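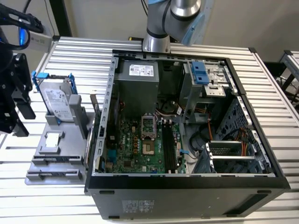 *An old Dell with its side panel off.*

Arsen Kushnir got off the bus in Orniditz with his mother's house key and a list of 4 things to bring back. The list said blanket, radio, brown shoes, letters. She had written it in the hospital and had not said which letters.

The house was cold. He found the blanket on the bed and the shoes under it. The radio was in the kitchen, tuned to a station that had closed in October. He sat down and ate some crackers from the tin.

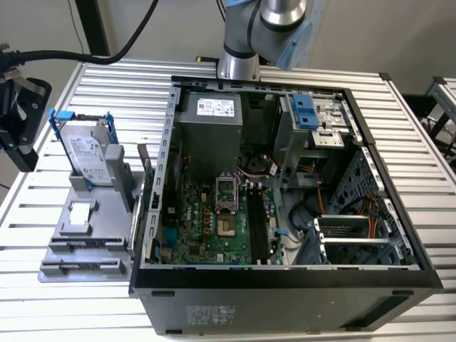 The letters were in the sewing box. They were all from Frans Willems, who had rented the upstairs room for 2 years when Arsen was a boy and then gone to work at the mill in Genier. Arsen remembered a tall man who fixed the gutter and didn't talk at supper. There were nearly 200 letters. The last was dated November 25, 2019.

He read that one standing up. Frans wrote about his knee, the price of coal and a dog that belonged to the Tkachenko family. At the bottom he asked if she still had the green coat.

Arsen looked in the hall closet. The coat was there, in a paper bag, with mothballs in the pockets.

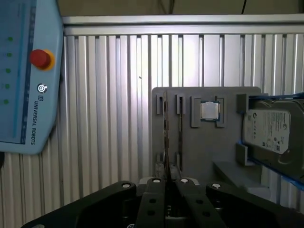
He put the letters back in order and tied them with string. The bus was due at ten past. He locked the door, walked to the gate, and then went back in for the coat.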